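# Notebook, May: calendula infusions and the salve nobody could spread

Picking up from the last entry, where I promised to write things down as they happened and then didn't.

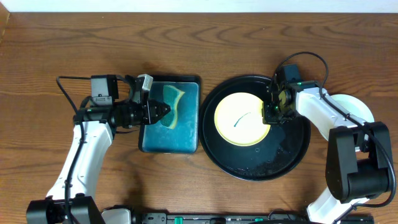
The dried calendula from Rornach came in looking decent, good orange, a bit dusty at the bottom of the bag. The Dufour lot was paler and smelled like the inside of a closet. I started both in sunflower oil in matching jars, same weight of petals to each, and labeled them R and D. The labels were paper. The oil got to the labels by the second morning. I'm now fairly sure which is which from the color, and I've scratched the letters into the lids for next time.

Infusion plan:

- whole petals, green bits picked out
- oil to cover by a finger's width
- shelf by the window, paper bag over each jar
- shake daily, meaning when someone remembers
- strain at 6 weeks

Also ran a warm batch for the impatient (me). Low water bath, lid off, one afternoon. Strained through muslin at 4 p.m. It took the color well but there's a faint fried smell that I don't think anybody wants on their elbows. Water bath probably crept up while I was on the phone with Turnmont about the beeswax. Redo with the thermometer clipped to the pot and not lying in the drawer.

**Salve, try 13.** One part wax to four of oil, which is what my own notes said to do. My own notes were wrong, or written on a hot day. It set hard enough to shoe a horse. Melted it down, added oil until a blob on a cold spoon gave under a thumb, and got something closer to one to six. Lavender went in after it came off the heat. Still slightly grainy on top. I suspect slow cooling, so the next tins go straight onto the stone shelf.

The plantain leaf oil is a loss. Leaves went in still damp and there's a gray fuzz at the waterline, or what I'd call the waterline if there were supposed to be any water. Threw it out, boiled the jar. Wilt them for a full day first, and yes, that's also what it says on the card taped inside the cupboard.

Stock: 2,000 g of dried petals left across both lots, and 3,500 ml of sunflower oil. Plenty of oil, short on tins. Rodport wants to sell them by the case and has gone quiet on the question of loose lids.

To do:

- chase Rodport re lids
- patch test the new ratio on an inner arm before handing any out
- yarrow: cut when fully open, hang in small bunches, keep away from the kettle
- find the other muslin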